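FOR IMMEDIATE RELEASE
Jun 10, 2018

Biston Restaurant Revises Table Assignment, Grill and Check Procedures at Linora Location

Biston, operator of the Luko dining room in Linora, has completed a revision of its floor and kitchen procedures. The changes cover seating for parties of two, cooking temperatures for fish and beef, and the way the check is brought to the table. They apply to all lunch and dinner service from today.

The revision follows a review of 486 guest comment cards collected through the end of April. The two most frequent subjects were uneven doneness in grilled items and the wait between the main course and the check.

Under the new kitchen procedure, each steak is probed at the thickest point before it leaves the grill station and again after resting. Fish fillets are sorted by thickness at prep, and thin and thick cuts are no longer fired on the same ticket. 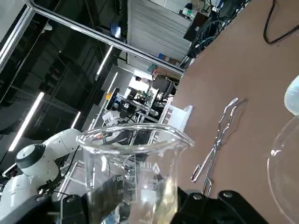 One guest wrote on a returned card that the resting time matters more to her than the probe, and that she would sooner wait for a steak than send it back. The procedure sets a fixed resting time for each cut, and servers now state the wait when the order is taken.

Seating has also changed. Luko has 70 seats, and parties of two were previously limited to the small tables along the wall. Such parties may now request any open table, including booths, up to the start of the second dinner seating. After that point, booths are held for parties of three or more until the last reservation has been seated.

The check is placed at the center of the table in a closed folder, unless a guest has asked for it. Split checks are prepared on request for up to six guests. Servers do not remove the folder until

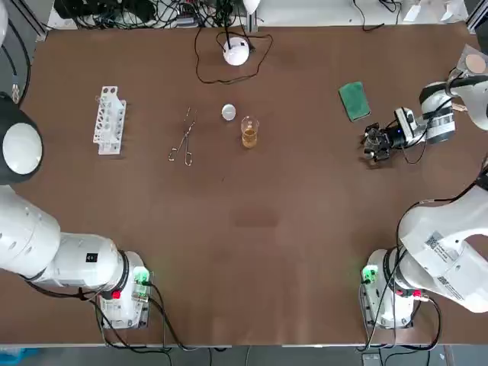

it has been closed again or a guest signals that payment is ready. Card payments are processed at the table with a portable terminal, and a printed receipt is supplied in every case.

The menu was shortened at the same time. The sole and the hanger steak remain. The mixed grill has been withdrawn, as its components could not be held to a single finishing time. 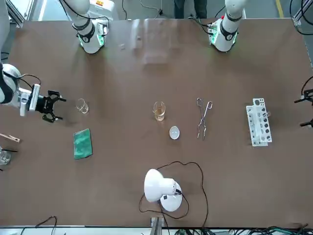 Will prices change as a result of the new procedures?
Menu prices stay as printed through the end of the summer menu, and the charge for side dishes is unchanged.

Bread for the dining room continues to come from Ertürk, delivered each morning before lunch service. Comment cards remain available at the host stand. 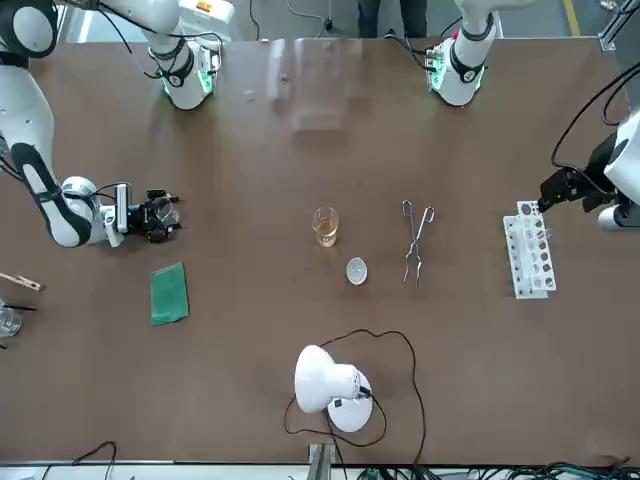 Another card asked that the quieter tables at the back be offered to guests who reserve by phone as well as to those who walk in. Luko now records table preferences with all reservations, and assigns them in the order received.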